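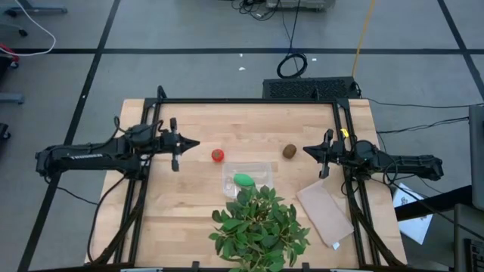 Workshop notebook, May: the Fikre loan show

Back at the bench by 8:30 and already behind, because the museum in Perneneo has changed the hang again. We were at 97 works last time I wrote anything down here. Now they want the small Hesen panels in the first room instead of the last, so my whole lighting plan for that wall goes in the trash (fine, I never loved it).

Spent most of the morning on labels. The text for the altarpiece room still says "on loan from Fikre" in one place and "lent by Fikre" in another, and I've asked twice which one we're using. Going with "lent by" until somebody yells. Catalog no. 871 has no dimensions at all! I need them before I can cut the mount, so that one is parked.

Tried the new gray on a test board under the 3000 K lamps and it went kind of pink. Much better with the Bruter matte, two coats, light sanding in between. Left the board by the window so everyone can have a look in daylight before we order the cans.

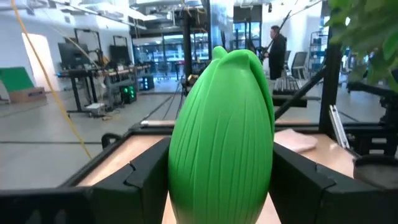

Green ribbed piece, held upright between the two fingers.

After lunch: frames. The glazing for the big drawing came in 42 mm too wide, and I checked my own order form with my heart in my mouth, but no, I had it right. They'll recut it. Shipping won't hold the crate for us, so the drawing may have to travel on its own, and I still have to ask if the insurance covers that.

Still open: dimensions for 871, hinges for the low case, a new wall plan for room one. And could whoever has the good tape measure please put it back in the drawer?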